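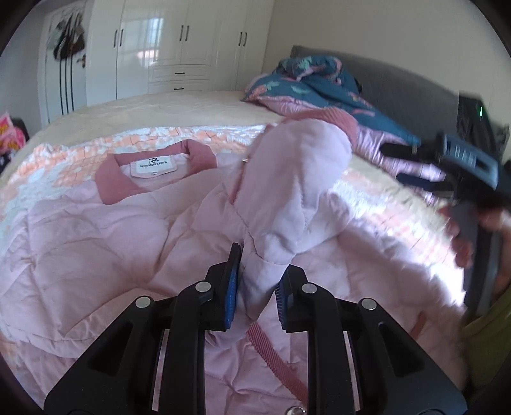 Can a club just drop the captain from one match to the next?

Posted by Béla Kiss, December 29, 2025

Hi all, hoping someone here knows more about how this works than I do. My nephew plays for Maldonado in the Draltlow amateur league, and he has been captain there for 2 seasons now. In November the new coach told him he was keeping the armband "for the time being," and then last match he was on the bench and the goalkeeper led the team out. No talk beforehand, no phone call, nothing. He found out from the team sheet on the locker room door!

He isn't the complaining kind, but he is pretty down about it, and his registration with the club runs out at the end of the season. My sister thinks he should ask for a release right now and go over to Akov, who have wanted him for ages. I think that's too fast. Is the coach allowed to do this, and does he have any say in it? I'd be grateful for any advice, even from people who know a different league.

Ildikó Lakatos

Hi Béla, I'm sorry to hear it, that's a rotten way to find out. I kept the team paperwork for Pliment for a good many years (my husband coached, I did everything with a stamp on it), so I've seen this a few times. In every league I dealt with, the captain was simply whoever the coach wrote down on the match sheet that day. Some clubs let the players vote, and if Maldonado does, it will be in the club's own rules, so have him ask for a copy.

I'd hold off on the release. Leaving mid-season usually means both clubs have to sign, and there can be a fee. Ours was 200 when I stopped, and some clubs drag their feet over it terribly. He could also end up sitting out matches while the papers go back and forth, and then he's not playing for anybody.

What I would do is have him ask the coach for ten quiet minutes before practice, well away from the others, and ask two things: what does he need to do to get back in the team, and does the club want him next season? My own son did that at nineteen, shaking like a leaf, and he was starting again by spring. Give your nephew my best, and please let us know how it goes!

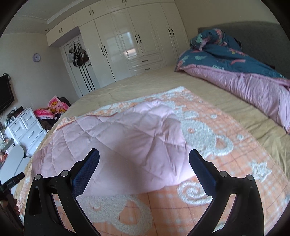 Pale pink quilt over an orange plaid blanket

midfield_237

coach picks the captain, end of story. happened to me too. go to Akov in the summer if he still wants to, no fee once the registration is up, at least in my league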